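The Long Wait for "Dorstead"

Fans of Rehema Makori have learned to be patient. Her second film, Dorstead, was finished more than two years ago and shown once, at a small festival, on a Saturday morning with 600 people in the hall. Then the distributor, Flomar, ran into money trouble and the film went on a shelf. Now it has a new owner, Heiskanen, and a new release month, August. It also has a new ending.

The story is simple. A ferry pilot, played by Subira Muriithi, comes back to the town of Dorstead to sell her father's house and finds that her brother has already rented it to strangers. In the festival version she left on the last boat. In the new one she stays, and the film is 10 minutes shorter.
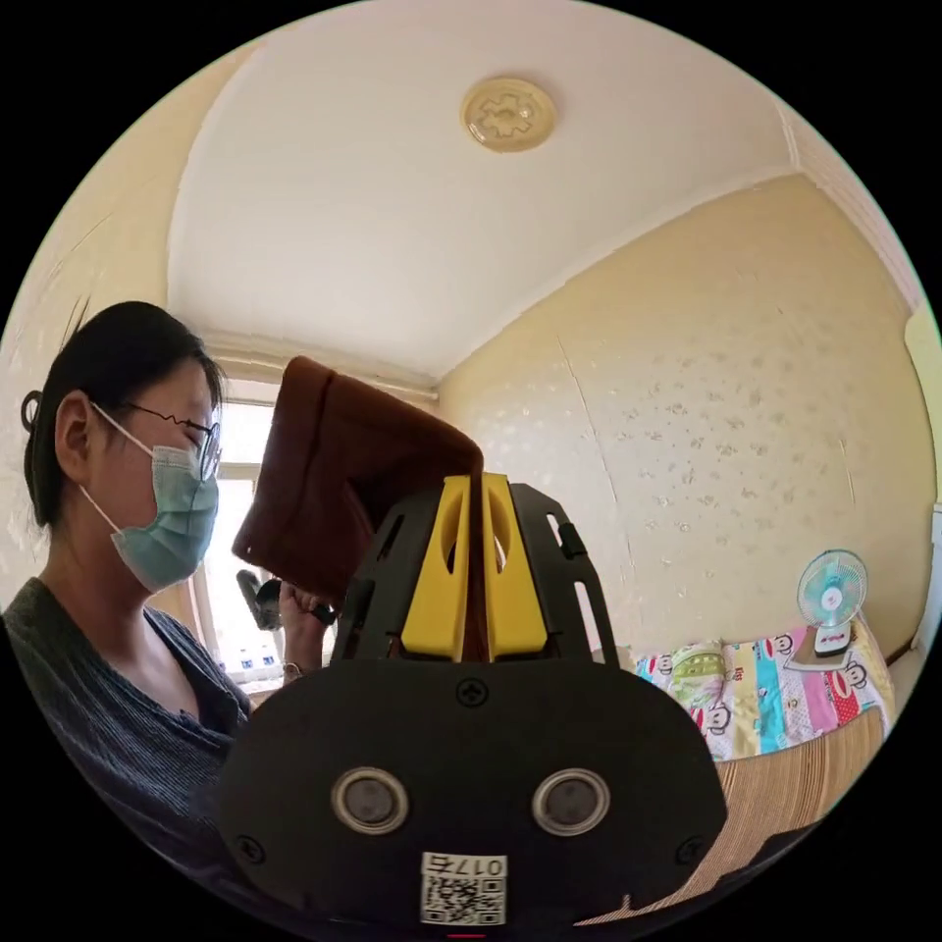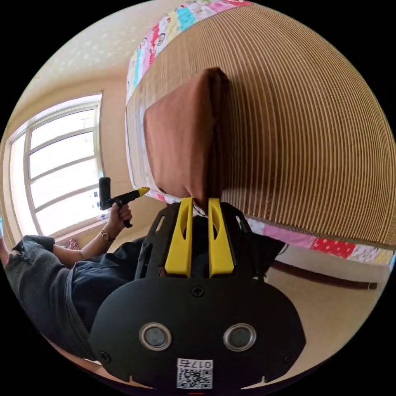
Elibariki Okoth, for one, is not happy about the change. He saw the film at the festival and remembers that the hall was silent for a long time after the boat left the harbor. "With that ending I forgave the slow middle part," he told me. "Now I am not sure that I will."

Makori sees it differently. She says she wrote both endings before the shooting started and that she chose the sad one in a hurry, with five days left in the editing room. When Heiskanen offered her more time, she took it – and she also asked the composer, Detlef Ehlers, to write new music for the final scene.

I have seen only the new version. Muriithi is wonderful in it, mostly when she has nothing to say, and the rented house becomes almost a third member of the family. The brother remains a little thin as a character, and I doubt that a different ending could help him. The festival version will be shown again in the fall, in one theater only.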